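Leaf composting

Leaf composting is the breakdown of fallen leaves into a dark, crumbly material called leaf mould. It differs from ordinary garden composting in that fungi do most of the work and little heat is produced. The leaves are kept damp in a wire cage, a pit or a pierced sack, and are usually left for up to 2 years.

Thin leaves rot fastest. Thick or waxy ones, such as holly and laurel, are shredded first or kept in a separate heap. Pine needles make an acidic mould used around heathers and blueberries.

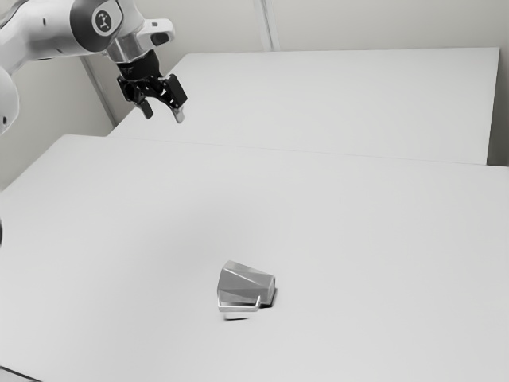
Orathai Pongsiri

Leaf mould holds water well but contains few nutrients, so it is used mainly as a mulch or mixed into seed compost. A sack of 100 litres shrinks to a small part of its original volume.

Some towns collect leaves separately from other garden waste. The Dududby scheme began with 500 households and now serves 4000. Its leaves are stacked in long rows at the Wattanapong yard, turned in March and sieved before being given back to residents. Street sweepings are kept out of the rows as they may contain oil and litter.

See also: Mulch, Wormery, Green waste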